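Home Notes Hardware Archive Contact

Collecting cloth demonstrations by hand: notes after the first batch

Posted by Uzma Sethi in December

The first batch of cloth demonstrations is finished. It stands at 725 usable episodes out of a planned 3105, all of them recorded with a pair of hand-held grippers. What follows is mostly a record of settings and mistakes, written down before I forget which was which.

We started with remote control. Florian Hamel had a leader-follower setup running under Plenero, and for rigid objects it was fine. I could put a cup on a saucer at a reasonable speed after an afternoon of practice. Cloth was a different matter. With no force feedback, I could not tell whether I had pinched one layer or two, and the delay of 100 ms between my hand and the follower meant that each regrasp was a small guess. My folding episodes took four times as long as the same fold done by hand, and most of that time was hesitation. A policy trained on them learnt the hesitation very well.

The hand-held grippers remove the delay. The operator holds the tool, the jaws are the jaws the arm will use, and the camera sits where it will sit on the arm. What you lose is the arm itself. It is easy to record a motion that no arm on a fixed base can follow, and the first 4 sessions had to be thrown away for exactly that. I was reaching across my own body with the left tool, which is comfortable for a person and impossible for our mounting. We now run every episode through a reachability check in Tasameo the same evening. It rejects fewer episodes each time, so I assume I am learning too.

Calibration is done once per session, before anything is picked up. Close both grippers fully, open them fully, repeat twice, then hold the two tips together and keep still for a slow count of five. The relative pose of the two tools is only as good as that last step. If it is wrong, the replay pulls the cloth too hard or leaves it sagging, and you find out a week later.

Tracking depends on the background. A smooth sheet under a plain wall gives the tracker very little to work with. I had been tidying before each session, which made things worse. Clutter at the margins is useful as long as it stays put between the mapping pass and the last episode.

The grasp that matters most in the current task is the corner pinch. Each gripper takes one near corner, the near edge comes up between them, and the far part of the cloth stays down until there is some tension across the band.

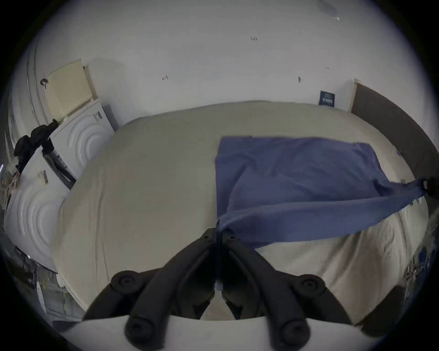

Pull too early and the far part slides towards you. Pull too late and the middle of the edge drags underneath, and the fold comes out with a second fold inside it. I now pause very slightly once both corners are held, long enough for the gripper widths to settle in the log. Florian would prefer no pause at all, on the grounds that the policy will copy it. He is probably right, but the pause makes it much simpler to cut the episode into stages, and for the moment I want the stages.

Failed grasps stay in if I recovered from them without putting a tool down. Episodes where I let go and started again are marked and left out of training. We may want them later.

Storage is the dull problem. The Sembiring drive filled up sooner than planned and I have moved the raw video to a second one, keeping only the trimmed episodes on the workstation. File names did not change, so existing scripts should still run. The exception is the one that plots gripper width, which has the old path written into it. I will fix that when I next need the plot.

Next is the same fold with a thicker cloth, then the first replay on the arm.

Recent posts
Gripper width drift and how to log it
Moving from Skandetix to Plenero: what broke
Why my time stamps disagreed
A mapping pass that survives a change of light
Remote control of a cup and saucer, part two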